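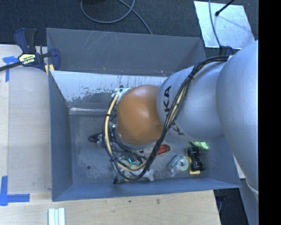

Re: sheet-metal bin, worn lining

From: Dewanti Sembiring
To: Evstead shop list
Date: April 29, 2026

Alois Rüegg wrote:
> I have a steel parts bin from the Burkmont sale, 36 inches long,
> and the paint inside is going. Outside is fine. Is it worth
> stripping the whole thing, or can I touch up the bad areas and
> keep using it? I also want to stop it marking the bench.
> What are the rest of you doing with yours?

Alois,

I would leave the outside alone. Ours is the blue-gray one, with the same kind of wear you describe. The upper panel at the back has a few thin diagonal scratches and I don't plan to do anything about them. The inner wall below it is another matter. It is down to a silvery-white surface with dark streaks running up and down, and there is a gray patch where the coating doesn't match the rest.

For yours, start by finding out whether the old coating is still holding. Press a strip of strong tape over the edge of a bad area and pull it off. If paint comes with it, keep scraping until it stops. Then sand by hand, wipe down with solvent, and brush on two thin coats of metal primer. I used the Hirkance gray on a smaller bin two years ago and it has held up on the walls — less well on the floor, where the parts land. I would skip a top coat on the inside.

Do the corners first. Angled walls are easy to sand, but the seam at the bottom collects grit and the primer won't stick to it. A stiff parts brush and a vacuum will get most of it out.

As for the bench, ours sits on a light wooden top, and a bin that size will dent wood if you drag it. Lift it, or put felt strips under the bottom edges. Paewai sells a roll for 20 dollars that will do several bins. Rubber feet left black marks on my old bench, so I stopped using them.

If you decide to strip it completely, get a price for blasting before you start. I was quoted 61 dollars in May of last year for one bin, without paint.

Dewanti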